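# Démos à la pince tenue en main : les clips sur panneau perforé, vous faites comment ?

**tibo_k**

Salut, je bloque sur une tâche toute bête. Décrocher des clips verts d'un panneau perforé, les remettre ailleurs. Démos à la pince à main, pas de téléop. Point de départ : 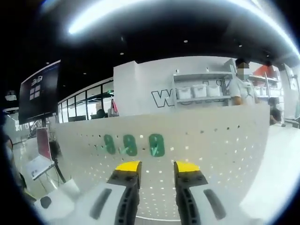
*Les trois clips verts, doigts ouverts, écartés du clip.*

20 démos enregistrées, politique entraînée dans la foulée. Au rejeu sur le bras : 4 prises sur 20 essais. Le reste, il arrive à côté ou il pousse le clip contre la plaque. Des idées ?

---

**Bruseson**

20 démos c'est rien. Reviens avec dix fois plus.

---

**noemi_marras**

Pas d'accord avec Bruseson. J'ai vu des trucs passer avec peu de démos mais propres. Question : tu approches toujours pareil ? Même hauteur, même vitesse ? Si tu pars chaque fois d'un endroit différent ET que tu changes de clip, forcément il comprend rien.

---

**tibo_k**

Euh. Je change de clip oui. Et je pars d'un peu partout, on m'avait dit de varier.

---

**noemi_marras**

Varier le départ ok. Mais les 10 derniers cm toujours pareils : bien en face, pause courte, fermeture franche. Si t'hésites devant le clip il apprend à hésiter. Regarde tes enregistrements au ralenti, c'est assez humiliant en général.

---

**vieux_morelli**

Moi je ferais tout en téléop et basta. Avec la pince à main tu bouges le poignet comme un humain, le bras derrière il peut pas suivre. Tu te retrouves avec des trajectoires injouables et tu sais même pas lesquelles.

---

**noemi_marras**

Ça se filtre, ça. Cinématique inverse sur chaque démo, tu jettes celles qui passent pas. Et en téléop sur un panneau vertical, bon courage, sans retour d'effort tu appuies comme un bourrin.

---

**vieux_morelli**

Je fais ça toutes les semaines sans rien casser. Question d'habitude. Mais bon le filtre ok, je prends.

---

**plomavel**

Autre piste : la latence. T'as calé le décalage entre l'image et l'ouverture des doigts ? Chez nous c'était ça. La pince se fermait trop tôt au rejeu, on a accusé les démos pendant un mois.

---

**tibo_k**

Pas calé du tout. Je savais même pas qu'il fallait. Je regarde ça ce soir.

---

**Bruseson**

Et les gens qui bougent derrière le panneau, ça gêne pas ? Perso j'aurais mis un drap au fond.

---

**plomavel**

Surtout pas de drap, sinon ça marche avec le drap et seulement avec.

---

**tibo_k**

Bon, retour. J'ai viré 7 démos au filtre (poignet trop tordu, morelli avait pas tort), recalé la latence, refait les manquantes avec l'approche bien en face. On est à 7 prises sur 20. Mieux mais pas fou. Le clip de droite c'est encore la cata, il vise trop bas à chaque fois.

---

**Bruseson**

Donc il faut plus de démos :)

---

**noemi_marras**

Pour celui-là oui, je te l'acorde. Fais une série rien que sur le clip de droite et poste le résultat ici.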